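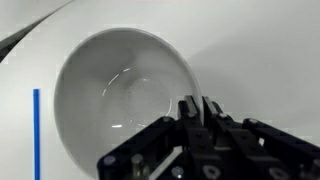 Evangelia Katsaros holds that a glaze should be judged by its highlights, sharp-edged on a sound surface and blurred on a worn one. Most references on **white ceramic bowls** apply the same test.

A glazed bowl consists of a fired clay body under a thin glassy coat. The coat seals the clay and gives the inside wall its gloss.

## Sizes

Serving bowls in the Skastik pattern measure 250 mm across the rim and weigh 900 g. The smaller Lenz pattern has a steeper wall.

## Care

Small dark specks in the basin may be residue or pinholes in the glaze. Residue lifts after soaking at 60 °C; pinholes remain. Scouring powder dulls the coat.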